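Tolerances belong on the drawing

Small furniture makers in this country still ship flat-pack joinery with dowel holes specified by drill size alone. The drawing says 8 mm and leaves it there. I think this is poor practice, and the trade bodies should stop defending it.

A nominal diameter tells the assembler nothing about fit. Timber moves across the grain with humidity, so a hole bored in January in a coastal workshop will measure differently after a dry winter inland. The maker knows this. The customer with a mallet and a split rail does not.

Reiko Minami, who ran the joinery bench at Higuchi, logged 767 returned parts over her time there. Of these, 124 had split at a dowel or pin hole. Glue failure, the usual suspect, came to 40. Her response was to print a clearance range beside every hole and a moisture range in the title block. The Lallus shelving line has carried both ever since.

The standard objection is cost. Brornar argues that gauging each hole slows the line, and on a full inspection regime it would. Sampling is enough. A go/no-go pin costs less than one replacement panel and takes seconds to use.

A second objection is that customers ignore drawings. Some do. The repairer who comes later reads them closely, and so does anyone making a spare part.

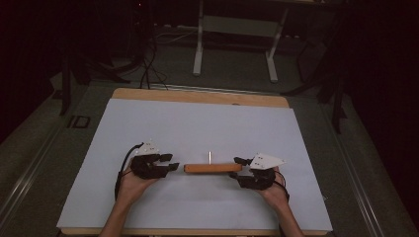

What a revised drawing should show

Hole diameter with upper and lower limits. Depth to the shoulder, excluding the drill point. Grain direction. Moisture content at the time of boring.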